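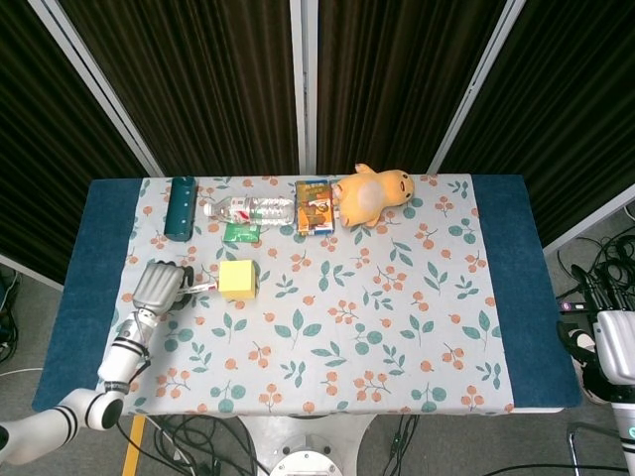
Printed tablecloth creeps over the dark underlayer
Sostau Home Help > Table linens
Posted by Krishnamoorthy Mudaliar, June 5, 2025

I use two layers on a rectangular work table: a dark blue underlayer, and over it a light gray cloth with orange berries and teal leaves. The top cloth is shorter, so navy shows at both ends. Over a day of sorting small items the top layer moves about 100 mm to one side and the bands no longer match. Both layers are polyester. Clips on the front edge get in my way. Is there a method that holds the cloth without them?

Bongani Matlala
Polyester on polyester has very little grip. Put a sheet of open-weave non-slip liner between the layers, cut 100 mm smaller than the top cloth on every side so it stays hidden. Center it, lay the cloth from the middle outward, and smooth toward the ends. If it still moves, the underlayer is the one sliding – put a second sheet beneath that. For washable cloths, 280 gsm cotton as the underlayer also works. Avoid double-sided tape. It leaves residue on the weave after a few weeks.

Promer734
just use a heavier cloth

Sodstead
Agree with the liner. Check the old one first if you have one, mine went hard and slick by November. Hem weights help at the ends but do nothing in the middle.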